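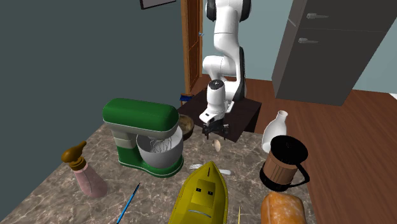 Shop > Kitchen > Worktops > Care & Sealing

Search products, guides, spares... Go

Lelura Stone Worktop Sealer, 499 ml

I'll start with the odd bottle size, as it's the thing I get emailed over most. The filling line at Jondura was set up for a different product and stops one short of 500, and changing it would have put the price up. So 499 it is!

Lelura is a water-based sealer for marble, limestone and the softer granites. I've used it on my own kitchen at home (a pale marble that drinks up red wine if you so much as look away) and on the display tops in our Nava showroom, which get coffee on them every day of the week. It goes on thin, it hardly smells, and it doesn't leave that plasticky shine you get from the cheap stuff — I can't bear that shine.

How I put it on

Clean the top with the Tridemon stone soap or any pH-neutral cleaner, and leave it overnight. I like to do mine on a Sunday evening once the washing-up is out of the way. Pour a little onto a lint-free cloth, work it in with small circles, wait 15 minutes and buff off whatever is still sitting on the surface. Two thin coats will do for most kitchens. Honed marble usually wants 3, and so do the cut edges by a sink or a cable hole, where people nearly always forget to go round the inside with a cotton bud.
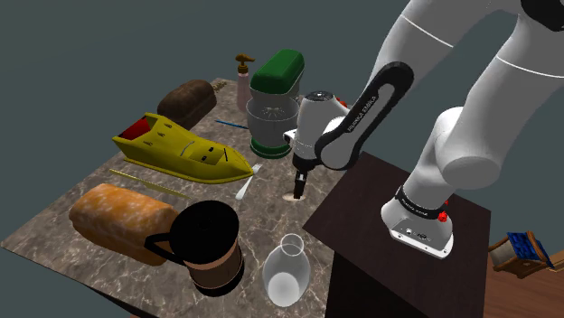 Will it stop etching? No, sorry. Lemon juice and vinegar will still mark marble if you leave them there, sealer or no sealer. What you get is time to grab a cloth before oil, tea or beetroot sinks in. If you already have dull rings, sort those out with the polishing powder first and seal afterwards, or you'll be sealing the rings in.

One bottle covers a normal galley kitchen with some left over for the bathroom shelf. Keep the lid on tight and don't let it freeze (mine lives under the stairs, behind the hoover). Please try it on a hidden corner before you start, especially on dark stone, as it can bring the colour up a touch.

Not for use on quartz composite, laminate or wood. Sold singly or as a pack of 2 with a free cloth.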